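6/6/20

Cell 2, hand grippers + wipe station. Me on the grippers, Nhyira Ofori on the logging PC.

Picked up from the handover note. Left gripper still dropping out of tracking now and then, right one fine. Ditte Lund thought it was the cable. Swapped left and right cables at the PC end, fault stayed with the left gripper, so not the PC port. Swapped at the gripper end, fault still with left. So not the cable either, sorry Ditte.

Took the marker plate off the left one. One of the two screws underneath only finger tight, plate could rock a hair when the fingers shut hard. That would do it, the pose jumps when the plate moves and the filter throws the frame out. Cleaned the threads, drop of threadlock, nipped up. Did the same on the right while I had the driver out. DON'T overtighten, the plastic bosses on the Brosine bodies strip if you look at them wrong (we have one spare body left, bottom drawer).

Redid the plate-to-jaw calibration on both afterwards. Has to be done any time a plate comes off, even if it goes back on the same holes. First go on left came out rubbish, I had the old file loaded. Second go good. Files saved under todays date in the Drollen folder, old ones moved to /old, please dont delete them yet.

Jaw travel: left opens to 70 mm on the calliper, readout agreed. Right read low at full open, re-zeroed it closed and then it matched. Think the zero gets lost if you power up with something in the jaws. Power up EMPTY and CLOSED. Will put a sticker on the case.

Wipe station. Small whiteboard moved to sit more in the middle of the big white sheet, before this it was too near the far side and reaching over was killing everyones shoulders, and the plates were turning away from the cameras at the end of the stroke. Clips at the top hold it well enough against pulling, less so against sideways. If it creeps, stop and square it up again, don't chase it with the other gripper.

Eraser wants to start stood up at the left hand end of the tray. Lying flat the fingers cant get under it. Ragnarsson sent longer finger tips to try but they flex too much, back in the box.

Marker: blue only. Red was leaving a ghost and Nhyira had to go at it with spirit between runs. Any scribble will do, left of middle, not too big, a different one each time.

Glare off the overhead lights is still a nuisance on the lower half of the board. Tried one bank off, better for the board but the cameras started losing the plates in the far corners, so back on. Asked Prevel for a price on a diffuser sheet. No answer since January on the last thing I asked them so not holding my breath.

Soak test after lunch, some 2000 frames of just waving the left gripper about, opening and shutting. 4 dropped, all when I had my sleeve over the plate. Happy with that. Cuffs back from the plates please, everybody.

Left to do:
- sticker on case re power up
- order screws, same length, not the long ones
- cable on right gripper drags on the table corner, wants a clip or a hook overhead
- check plate screws weekly, add to the sheet by the door
- ask Ditte if the old calibration is used for anything before binning it

Leaving cell set up as is for the morning, start from the wipe task.

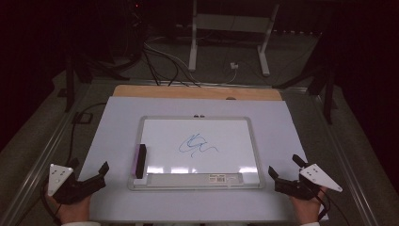 Forgot to write down, the logger clock was out again against the gripper clock. Nhyira restarted the sync service and it came back. If it drifts tomorow take a note of the time before restarting, we need to know how long it takes to go.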